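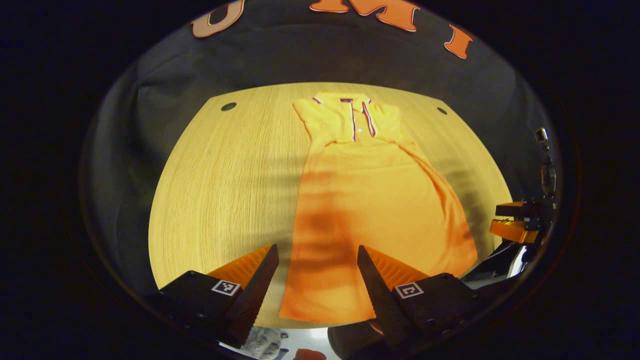

Folding is a small word for a large problem

By Gebremedhin Belay

My mother folded shirts while she talked on the telephone. She did not look at her hands. I think about her each time a company tells me that the machine which folds laundry is nearly ready.

I have followed this subject for 11 years, first as a worker in a hotel laundry and later as someone who writes about work. In that time I have been promised many things. In April I went to see the Skullo, which is sold to small laundries, and it folded 762 towels in one shift. I was impressed, and I say so gladly. But a towel is a rectangle. It has no collar, and it has no buttons.

A polo shirt is another matter. When it lies flat on a table, face up, with the collar at one end and the hem straight at the other, a visitor may believe that the work is almost finished. I believe it has only started. Two fingers must take one layer of cloth and leave the other, or take both together, and they must know which. Then the cloth moves, and the shirt is a different shape from the one the machine was looking at a moment ago. A box does not do this. Most factory robots have had the luck to work with boxes.

My old colleague Prasert Petchrat does not agree with me. He manages the laundry at the Anden hotel, and he says I ask too much. "If it folds 100 shirts and I must repair 11, I will still buy it," he told me. He has two posts he cannot fill, so I understand him. In a laundry, a person stands near the machine and corrects it, and the arithmetic can work.

In a home the arithmetic is different. Who wants to stand beside a robot and correct it? It is quicker to fold the shirt oneself. A home also gives the machine a sock inside a sleeve, a child's vest, a jumper turned inside out – and all of it in one heap on the bed.

So my answer to the question "can they do it yet?" is: in the laundry, partly, and in the home, no. I do not say never. The hands are better than they were, and the learning from human movements seems to me the right road. I would only ask the sellers to show us the whole basket, at normal speed, with the mistakes left in.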